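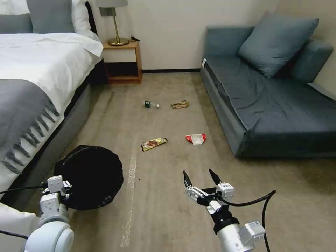
Hot water demand in small guest accommodation: progress report, second period

Report date: 12/19/23

1. Position against the work plan

Metering is installed and recording at both sites, Badwood and Stusholm. Between them they have 40 letting rooms on three separate hot water systems, two at Badwood and one at Stusholm. The work plan called for continuous readings from the start of the period. Stusholm met this. Badwood started late, owing to a seized isolating valve on the return leg of the east wing loop, which had to be cut out and replaced before the flow sensor could go in. The delay does not affect the final milestone but it does shorten the baseline for that wing.

Expenditure on the metering line has reached its limit. An overspend on pipe fittings and labour at Badwood was met from the travel line, within the rules on movement between headings. The unspent balance on travel is now £2248 and we do not expect to call on all of it.

2. Measurements so far

Each system has a heat meter on the flow and return, a cold feed meter, and clip-on temperature sensors at the furthest outlet. Readings are taken at 15 minute intervals and uploaded overnight. The Luo loggers have been reliable at Stusholm. At Badwood one unit lost its clock after a power cut and its records had to be realigned by hand against the boiler timer. That section of data is flagged in the workbook and left out of the summary tables.

Draw-off follows the expected pattern, with a sharp morning peak and a lower, wider one in the early evening. Standing losses are more of a concern. On the Badwood east wing the return pipe runs through an unheated roof void with lagging missing over part of its length, and the pump works day and night whether or not the wing is let. The loop gives up more heat overnight than the guests use at breakfast.

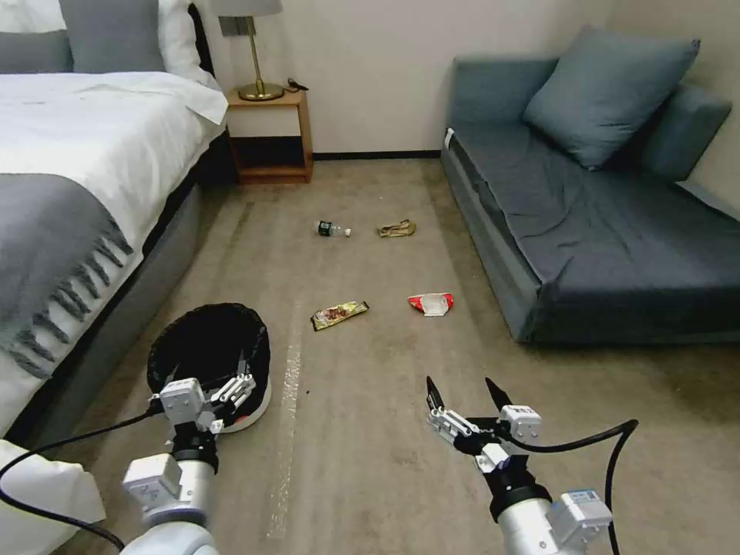

3. Work on controls

The agreed measure for the next period is a timed and temperature-limited pump control at Badwood, with Stusholm left unchanged for comparison. The controller has been delivered. Its settings will keep the return above the minimum required by the site's water hygiene plan at all times, and the pump will be stopped only in periods agreed in writing with the responsible person.

Lagging of the roof void will be done separately, and after the control change has run for eight weeks. Doing both together would be cheaper in labour – one scaffold visit instead of two – but the two savings could not then be told apart. The extra cost is inside the existing budget.

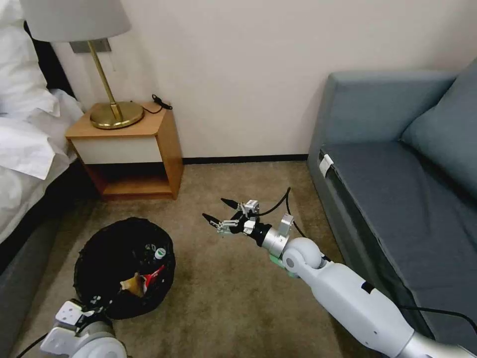
Annatjie Venter asked at the last review whether eight weeks was long enough, given how far occupancy falls after the new year, and whether a quiet spell would make the pump control look better than it is. She would prefer the comparison to be made per occupied room-night as well as per day. We accept both points. The lagging date will be held open until the occupancy returns are in, and the tables will carry both measures from the next report onwards.

4. Sturnarska method

The analysis uses the Sturnarska method for splitting useful draw-off from circulation loss. It assumes a steady loss coefficient for each loop, which holds well at Stusholm. It holds less well at Badwood, where the void temperature follows the weather. An extra sensor has been placed in the void and a correction is being tested.

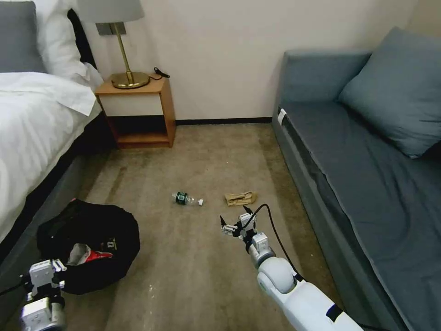
The costs to be counted as part of the scheme also need to be settled. Both owners would like to redecorate while trades are on site, and some invoices have arrived with the two kinds of work mixed together. Our rule is that the grant pays for pipework, pumps, controls, insulation and making good where a floor or wall has been opened for access. General wear is outside it: a bedroom carpet with dark stains, for example, is a matter for the owner unless it has been lifted to reach a pipe. Two invoices have been returned for splitting on this basis.

5. Risks and next steps

The main risk is a further loss of data at Badwood. A small backup supply for the loggers has been ordered. A lesser risk is that the east wing may be closed for part of the winter, in which case the baseline will be extended into May and the final report moved back to match.

Actions for the next period are to commission the pump control, reissue the summary tables on the per room-night basis, and confirm the void correction. The Stusholm cold feed meter is due a calibration check, to be booked through the supplier.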